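From: Guilan Ding
Date: September 5, 2025
Subject: Re: [billberg-data] episode count for the bin task

> Do we have enough demos to start training on the Merkis bench,
> or should Wundville wait for the next batch?

Wait for it, please. We have 244 usable episodes and I want 50 more. The April set doesn't count, as the wrist camera was remounted after that.

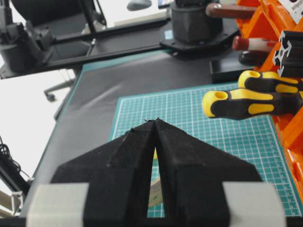 I threw out 7 where the operator paused too long before closing the fingers. The policy copies the pause. If you record, keep moving, and start from a different pose each time.

The other weak spot is the bins. Most episodes begin with them in nearly the same state, so please mix up the contents between runs and leave one empty now and then.

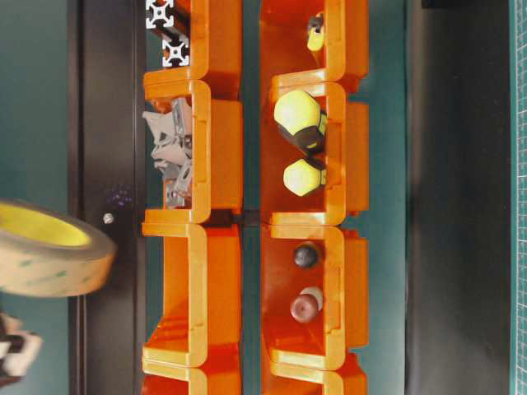 Orange bins from the side camera, brackets in the second one down on the left.

Hao loads the old format for now. Keep both camera streams in one folder or it skips the episode.

Guilan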